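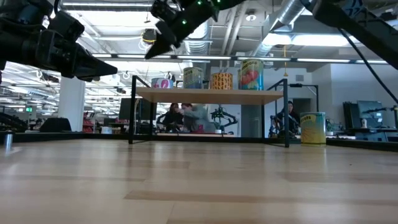
A tin is one of the few things in a kitchen cupboard that has no front until somebody gives it one. Boxes and packets more or less face themselves, while a tin can be put down at any angle and will stay there quite happily. This was the part of storage that most caught our interest, and it shaped how we read each layout. In Figure 4 the largest tin on the raised shelf shows its whole name, "tomatoes", in green letters above the picture of the fruit. The tin second from the left gives us only "ns". The yellow tin on the tabletop to the right of the shelf gives us "rots", and yet we never found it hard to place, for the label also shows orange carrot shapes near the bottom. We call this kind of help picture rescue, and it came up far more often than we had expected when we planned the work.

The label set was drawn from the Jivotgate catalogue and has 138 designs, most of them for vegetables, beans and fruit. Each design was scored with the Paquette legibility sheet, which asks for the shortest run of letters a reader needs before the food can be named. Short runs do surprisingly well. An ending such as "rots" leaves very little choice in a larder, whereas "ns" could be almost anything, beans included. Across all layouts we collected 2,005 readings, and every reading was marked as name, picture or both.

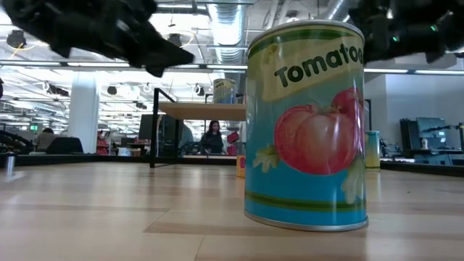 Height matters as much as turning, and here we found a pattern that anyone who has stacked a cupboard will recognise. Tall tins drift to the front. They are easy to take hold of and easy to put back, and each one makes a small wall for whatever is standing behind it. A tall tomato tin at the front of the table, its name in bold black on a pale yellow-green band, partly hides a smaller tomato tin on the shelf. The two labels share much the same colours, and for a hurried reader that is a real trap – the eye takes both for one food in one place and stops looking. We coded such pairs as masked twins. They were our favourite finding of the whole study, and we give them a section of their own below.

Layouts were of 2 kinds. In the shelved kind, most of the tins stood on the raised board in a single row. In the spread kind, they were shared between the raised board and the open surface, with gaps left wherever they happened to fall.

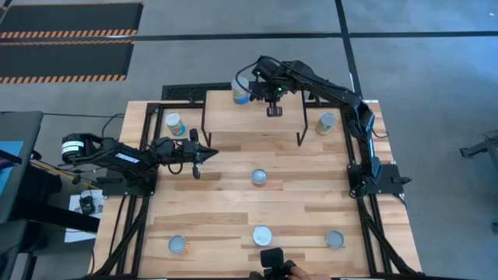

4.3 Spread layouts and the use of open surface

Spread layouts look untidy, and we had assumed they would score badly. They did well! With space on every side a tin can be read from more than one place, and a short one has a fair chance of being seen at all. The cost is paid in floor area, a serious matter in a small store such as the one at Tramus, where the Stalier units leave only a narrow strip to work on.
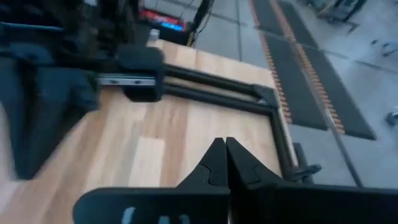
The edges of the surface deserve a word too. Readers tended to start in the middle and work outwards, and they often gave up before they reached the border. A tin left close to the side was therefore read late, even with its label turned squarely towards the reader. Moving it inwards by the width of one tin was enough to bring it back into the first sweep. We repeated this with tall and short tins and the effect held for both, though it was stronger for the short ones.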